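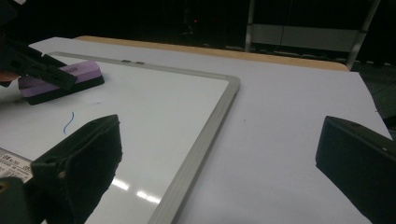 Photo: Catinca Tudose

1/7/26

Kitum glaze, pinholes again. Opened Unau this morning at 80 C and unloaded by lunch. Cone 6 witness cones looked fine on the middle and bottom shelves, a touch soft on the top one. The tiles on the top shelf were also the cleanest, so I'm going to follow that up before changing the recipe.

Load was 17 tiles, all Gokby stoneware, all bisqued together before the break. Same dip, three seconds, one coat. 13 of them have pinholes. The four good ones were all on the top shelf. On the bad ones the holes are mostly along the rim and on the side that faced down while draining, where the coat is thick. Cut one with the tile saw and the holes go right down to the clay.

Batch notes. Mixed dry weight was 3,395 g, with water added until it felt like the old bucket. Feeling is not good enough here. I weighed 442 g of slurry out of the bucket into the measuring jug and forgot to write down the volume before pouring it back, so there is no specific gravity for this batch. Do it properly on the next mix. Sieved twice through 80 mesh, very little left behind the second time.

The whiting is from the new Gavrilă bag. It screens finer than the last one and clumps when it goes in the water. I can't say yet if it matters. Keep the end of the old bag (on the shelf under the ball mill, lid taped) for a side by side.

Things it could be:
- bisque too low, so the body is still giving off gas when the glaze seals over
- coat too thick
- no hold at the top, and cooling too fast through the part where the glaze could heal
- the whiting, see above

I lean toward the bisque. We dropped it to cone 06 in the fall to save time and the trouble with Kitum starts not long after. The other glazes on the same clay don't show it, but they melt earlier and run more. The soft top shelf fits too - more heat, more time to heal.

Plan for the next firing: half the tiles bisqued to cone 04, half to 06, same bucket, same dip. Put both kinds on every shelf. No hold this time. If I change the schedule as well I won't know which one did it.
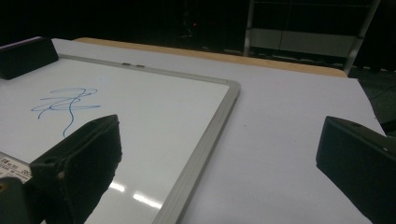
Lindiwe Van Wyk: I'd still put the hold in the firing after that one, even if 04 looks clean. Fifteen minutes at the top, then a slow drop for the first 100 degrees. I had the same holes on a different body and the higher bisque only got rid of the small ones. Also please measure the thickness with a pin before you fire. Three seconds in a thin bucket and three seconds in a thick one are different coats.

Fair. Pin measurement added to the tile sheet, taken at the rim and at the middle. Hold goes in the second firing.

Other jobs: kiln wash on the bottom shelf is flaking at the back left, scrape and redo. Order cone 6 witness cones, one box left. Lid on the Kitum bucket doesn't seal, use the one from the empty slip bucket. Tiles from today are in the blue tray with the numbers facing up, please leave them in order.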